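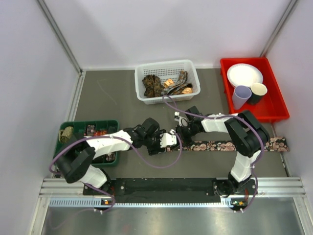 Can Robots Do the Chores Yet?

Favside Science Center – Family Learning Pages
November 2020

Many children ask whether a robot could tidy a bedroom. At present, a robot can do some parts of the job, slowly, and usually with a person nearby.

Consider sorting. A person can look at a mixed pile and see at once that a cloth belongs in one container and a paper cup in another. A robot must first work out where one object ends and the next begins. It must then decide where to hold it.

Hard objects keep their shape, and this helps. Cloth is more difficult. A sock may be flat, folded or rolled into a ball, and it changes shape again when it is lifted. Paper cups present a different problem – a grip that is too strong will crush them.

Two arms can be better than one. One arm may hold a long strip of fabric while the other straightens it. The arms must also be told how to keep out of each other's way.

In June, our education team set a simulated robot named Lamari the task of putting away 100 socks. It placed 78 in the correct basket. The remaining socks were dropped or left behind. Most children over the age of five would do better.

Shops and warehouses use robots more often than homes do. Their shelves stay in the same place, and the boxes are often the same size. A family kitchen is different every day.

Words to know

Gripper: the part of a robot that takes hold of things.
Sorting: putting objects into groups that belong together.

Try it at home

Put on a pair of thick mittens and fold a towel using only your thumbs and first fingers. Ask an adult to time you, and then fold the towel again without the mittens.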